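How to Read a Gala Invitation Before You Buy a Table

Every fundraising gala claims to change lives. Some do. Before you pay $2,330 for a table, spend an evening checking where the money goes.

Start with the printed ticket. Look for the part of the price you can deduct. If it only says "proceeds benefit scholarships," write to the office and ask which fund. I did this with the Ulholm dinner and got two replies, neither with a fund name in it.

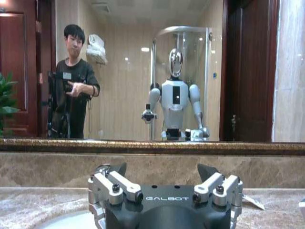
Vol. 14, No. 2

Next, ask for last year's event costs. Gross totals look great on a banner — they leave out the band, the hall and the flowers. Subtract those yourself.

Then check the matching gift. Widad Rawashdeh, who used to book these dinners, told me to ask whether the match is new money or a pledge made back in February. I'd ask that one in writing.

Still like the cause? Consider mailing a check and skipping the chicken. The Fakhoury scholarship fund takes gifts by mail all year.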